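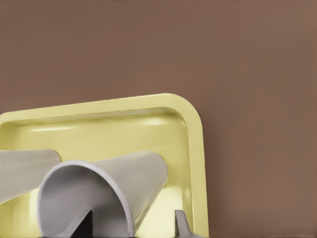 컵 두 개, 트레이 하나: 멈춘 줄 알았던 팔
발표자 노트, 2022년 9월, Lirnberg 워크숍용

슬라이드 1. 인사
물 한 모금 마시고 시작. 마이크 확인.
안녕하세요, Evton에서 양팔 조작 쪽을 맡고 있습니다. 오늘은 잘된 이야기가 아니고요, 저희가 꽤 오랫동안 잘되고 있다고 믿었던 일이 어떻게 틀려 있었는지 말씀드리려고 해요. 데모 영상은 없습니다. 영상 기대하고 오신 분들께는 죄송하고, 대신 로그는 질릴 만큼 보여 드릴게요!
(여기서 웃음이 안 나와도 그냥 넘어갈 것. 지난번에 괜히 기다렸다가 어색해짐.)

슬라이드 2. 작업이 뭐였나
작업 자체는 정말 단순해요. 양쪽 팔이 컵을 하나씩 집어서 가운데 트레이에 담고, 손가락을 벌리고, 물러난다. 끝이에요. 전부 시뮬레이션에서 돌렸고, 제어기는 저희가 Brellik이라고 부르는 사내 스택입니다. 두 팔이 각자 자기 계획을 세우고, 위에 얹힌 감시 프로세스가 둘을 같이 지켜보는 구조예요.
왜 하필 컵이냐고 많이들 물으시는데, 옆으로 누운 컵이 생각보다 까다롭거든요. 잡는 방향에 따라 손가락이 입구 쪽으로 들어가기도 하고, 좁은 쪽을 물면 미끄러지기도 하고, 트레이 테두리에 걸리기도 하고요. 거기다 팔이 두 개면 둘 다 같은 트레이로 들어오려고 하죠. 싸움이 나기 딱 좋은 조건이에요.

슬라이드 3. 숫자부터
숫자를 먼저 깔고 갑니다. 5월에 돌린 배치가 1027회였어요. 대시보드에는 온통 초록색이 떴고, 저희는 그걸 보고 기분이 좋아서 다음 단계 일정까지 잡았습니다. Hnatiuk에 있는 실제 셀에 올리는 일정이요.
그런데 나중에 한 회 한 회 다시 재생해 보니 초록색으로 표시된 것 중 165회가 틀린 성공이었어요. 컵은 트레이 안에 들어가 있는데, 거기까지 가는 과정에 보호 정지가 한 번 이상 걸려 있었던 거예요. 그중 85회는 두 그리퍼가 서로 닿은 기록이 있었고요.
(여기서 잠깐 쉬기. 85라는 숫자를 한 번 더 말할 것.)
85회요. 실제 팔이었으면 85번 부딪힌 겁니다.

슬라이드 4. 어떻게 찾았나
멋있게 찾았으면 좋았을 텐데, 다른 일을 하다가 찾았어요. 원래는 트레이 바닥 재질의 마찰값을 바꿔 보려던 중이었거든요. 마찰을 올리면 컵이 덜 구르니까 시간이 줄겠지, 했는데 소요 시간 분포가 이상하게 생긴 거예요. 봉우리가 하나 있어야 할 자리에 둘이 있고, 둘 사이 간격이 딱 2000밀리초. 마찰값을 올려도 내려도 간격이 그대로였어요.
물리 현상이 그렇게 예쁜 숫자로 나올 리가 없잖아요. 그래서 코드에서 2000을 검색했더니 바로 나왔습니다. 보호 정지가 걸린 다음 자동으로 풀리기까지의 대기 시간이었어요. 제가 넣은 값이더라고요. 주석에 제 이름 약자가 떡하니 붙어 있는데 넣은 기억이 전혀 없어서, 한참 동안 커밋 기록을 쳐다봤어요.

슬라이드 5. 고장의 구조
자, 여기가 오늘의 핵심이니까 천천히.
첫 번째. 한쪽 팔의 접촉 감시가 정지를 걸면 그 팔은 멈춥니다. 여기까지는 설계대로예요. 문제는 감시 프로세스가 그 신호를 다른 팔로 넘길 때였어요. 컵을 집는 순간 제어기는 컵을 그리퍼의 일부로 등록하는데, 이때 팔 상태 메시지의 버전 번호가 하나 올라가요. 감시 프로세스는 옛 번호가 붙은 정지 신호를 오래된 메시지로 보고 버렸고요. 그러니까 빈손일 때는 둘 다 잘 멈추고, 컵을 들고 있을 때만 한쪽이 계속 갑니다.
저희 정지 시험은요, 전부 빈손으로 했어요.
(청중 반응 살피기. 같은 경험 있는 분 손 들어 보라고 해도 좋음.)
두 번째. 멈췄던 팔은 2000밀리초 뒤에 스스로 풀려서 하던 일을 이어 합니다. 사람 확인 없이요. 초기에 밤새 배치를 돌릴 때 중간에 걸려 있는 게 귀찮아서 넣은 편의 기능이었는데, 설정 파일 기본값으로 굳어 버렸어요.
세 번째. 성공 판정은 마지막 상태만 봤습니다. 컵 중심이 트레이 안에 있으면 성공. 중간에 정지가 몇 번 걸렸는지, 무엇과 닿았는지는 로그에만 남고 판정에는 안 들어갔어요.
셋 중 하나만 있었으면 진작 걸렸을 거예요. 셋이 겹치니까 화면이 온통 초록색이 된 거죠.

슬라이드 6. 두 팔이 마주 볼 때
배치를 떠올려 보시면, 두 팔이 테이블을 사이에 두고 마주 보고 트레이가 가운데쯤 있어요. 양쪽이 컵을 하나씩 쥐고 서로를 향해 들어오는 이 구간에서 정지 신호가 제일 중요한데, 하필 신호가 버려지는 것도 딱 이 구간입니다. 그리퍼가 컵을 쥔 뒤부터 놓기 전까지요.
한쪽이 조금 먼저 도착해서 트레이 위에서 멈추면, 다른 쪽은 상대가 곧 비킬 거라고 가정한 계획을 그대로 따라갑니다. 상대는 안 비키죠, 멈췄으니까.

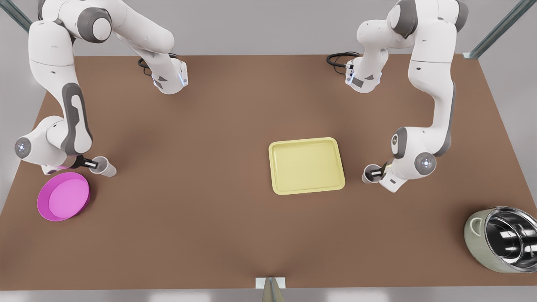
그럼 시작부터 한 팔씩 번갈아 들어가게 하면 되지 않느냐, 리허설 때 맨 처음 들은 말이 이거였어요. 동시에 들어가는 걸 포기하면 부딪힐 일도 없는데 왜 어렵게 가느냐고요. 맞는 말이에요. 저희도 임시 조치로는 그렇게 했고요. 트레이 구역에 잠금을 하나 걸어서 한 팔만 들어가게 했더니 접촉 기록이 바로 사라졌어요.
그런데 그걸로 끝내면 정지 신호가 버려지는 문제는 그대로 남아 있거든요. 안 부딪히니까 안 보일 뿐이죠. 나중에 누가 속도 좀 내 보겠다고 잠금을 풀면 그날로 다시 시작이에요. 그래서 잠금은 잠금대로 두고, 신호 쪽을 따로 고쳤습니다.

슬라이드 7. 무엇을 고쳤나
정지 메시지에서는 버전 번호를 아예 안 봅니다. 오래된 정지든 새 정지든, 정지는 정지예요. 괜히 한 번 더 멈추는 쪽이 훨씬 싸게 먹힙니다.
자동 해제는 뺐어요. 배치를 돌리는 중에 정지가 걸리면 그 회는 거기서 끝나고 실패로 적힙니다. 밤새 돌린 결과가 아침에 빨간색투성이라 처음엔 다들 속상해했는데(저도요), 며칠 보다 보니 빨간색이 훨씬 쓸모 있더라고요. 어디서 걸리는지가 보이니까요.
판정에는 과정이 들어갑니다. 정지 기록이 있거나 그리퍼끼리 닿은 기록이 있으면, 컵이 트레이 어디에 있든 실패예요.
그리고 정지 시험 목록에 컵을 쥔 상태를 넣었습니다. 한 팔만 쥔 경우, 둘 다 쥔 경우, 손가락을 벌리기 직전까지요. 벌리기 직전이 은근히 골치예요. 제어기는 컵이 아직 손에 붙어 있다고 알고 있는데 컵은 이미 트레이 바닥에 닿아 있는 순간이 있어서, 이때 걸린 정지를 어떻게 분류할지 팀 안에서 아직 의견이 갈립니다.

슬라이드 8. 실제 셀 일정
Hnatiuk 일정은 미뤘어요. 이 얘기를 꼭 넣어 달라는 부탁을 받아서 넣습니다. 미루자고 말 꺼내기가 제일 힘들었거든요. 초록색 대시보드를 이미 여기저기 보여 준 다음이었으니까요. 저는 회의 들어가기 전에 틀린 성공 재생 화면을 짧게 잘라서 하나만 들고 갔는데, 그거 트니까 설명이 별로 필요 없었어요.
실물 쪽 정지 회로는 하드웨어로 따로 묶여 있어서 소프트웨어 신호가 버려져도 두 팔이 같이 서야 합니다. '서야 합니다'라고 말씀드리는 건, 컵을 쥔 상태로는 아직 시험을 안 해 봤기 때문이에요. 그 시험이 새 일정의 첫 줄에 있습니다.

슬라이드 9. 예상 질문 (화면에는 안 띄움)
배치 데이터를 공개하느냐: 로그는 정리되는 대로 낼 생각이고, 날짜는 약속하지 말 것.
학습된 정책 탓이냐: 아니요. 같은 고장이 손으로 짠 궤적에서도 나왔어요. 정책 쪽은 오히려 상대 팔이 가까우면 속도를 좀 줄이는 편이었고요. 단, 왜 그러는지는 모른다고 말할 것.
시뮬레이터 접촉 모델을 믿을 수 있느냐: 힘의 크기는 안 믿습니다. 닿았느냐 안 닿았느냐 정도만 씁니다. 85회라는 숫자도 그런 뜻의 숫자예요.
버전 번호는 왜 있었느냐: 예전에 늦게 도착한 이동 명령을 팔이 그대로 따라간 적이 있어서 넣었어요. 이동 명령에는 지금도 필요하고요. 정지까지 같은 통로로 흘려보낸 게 잘못이었죠. 시간이 남으면 화이트보드에 그림을 그려서 설명, 안 남으면 쉬는 시간에 오시라고 하기.

메모: 슬라이드 4의 분포 그래프는 글씨가 작음. 뒷자리에서 안 보이니 축 이름을 말로 읽어 줄 것. 어댑터는 가방 앞주머니에.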